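Hullumley Footpath Drainage – Progress Report, Phase 2

Work on the Tastbridge section continued through July. Of the 3000 metres in the programme, 1088 are now resurfaced and 259 have new edge drains. Five gullies remain blocked with silt and will be jetted next month. Spending is within the approved budget. 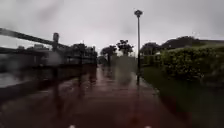

Saodah Goh asked whether the silt would simply return after the first autumn leaf fall, and wanted a cleaning interval written into the handover. We have proposed twice a year – the cost falls to the maintenance budget.

The Samitik culvert survey is delayed pending access. Revised levels will be issued with the next claim.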